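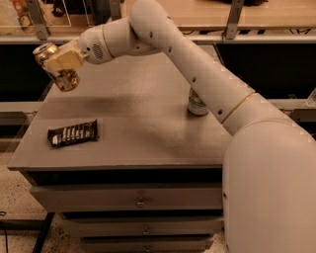
Figure 1. Arm holding a drinks can above the test table, with a chocolate bar and a second can on the surface.

Comparison of two gripper pad sets for picking retail items
Teresa Scanlon and Quang Phùng
Group project, final report

1. Purpose
The project compared two sets of finger pads on the same parallel gripper. The first set, called Timport in this report, is a flat pad cast in firm rubber. The second, called Istent, is a softer pad with a shallow V-shaped groove running across it. Both were made in the department workshop. The question was which set should stay on the arm for the shelf-picking work planned by next year's group, who will not have time to change pads between items.

2. Equipment
The arm, gripper body and controller were the same for all trials. Trials were started from the Zarton script, written by the previous group, which moves the arm to a saved position above the table, lowers the gripper, closes it at a set force and lifts. We changed only the closing force and the lift height. The lift height was fixed at 200 mm after the first session in February, when a lower setting let long items touch the table as they swung.

The test items were full drinks cans and wrapped chocolate bars. Cans were tested standing and lying down. Bars were tested lying flat only.

3. Method
Each pad set was given 28 attempts per item and position. An attempt counted as a success if the item was lifted to full height and held for 17 seconds without visible slip. An item that turned in the gripper but did not fall was recorded as a partial hold. Items were placed by hand against a paper template, and the template was removed before the arm moved.

The pads were wiped with a dry cloth between items. We did not clean them between attempts on the same item, and dust from the wrappers may have affected the later bar results.

4. Results
Standing cans gave little trouble with either set. The grooved pads centred the can as they closed, so small placing errors did not matter. The flat pads held as well when the can was placed accurately, but pushed it sideways when it was not.

Lying cans showed the clearest difference. With the flat pads, a can gripped away from its middle tended to tip towards the heavier end, and most partial holds in the project came from this case. The grooved pads reduced the tipping when the groove was in line with the can and made no difference when it was not.

Chocolate bars went the other way. The flat pads held the wrapper along its full width. The grooved pads touched it only at the two edges of the groove, and the bar could rock between them. Raising the closing force stopped the rocking but marked the chocolate, and we returned to the lower setting after 3 damaged bars.

5. Sources of error
The saved positions drifted slightly between sessions – roughly 3 mm at worst – and were taught again at the start of each day. Slip was judged by eye by one person, normally Scanlon, with Phùng at the stop button. A marginal slip may therefore have been recorded differently from one day to the next. Full cans from different makers were treated as equal in weight and were not weighed.

6. Recommendation
We recommend the flat Timport pads if the item list stays mixed, with the lying can gripped as near to its middle as the script allows. If the list is cut to cans only, the Istent pads are the better choice. A shallower groove was drawn but not cast; the drawing is in the Huenchumán folder on the group drive, together with the trial sheets and the edited script.

Submitted 24 July 2022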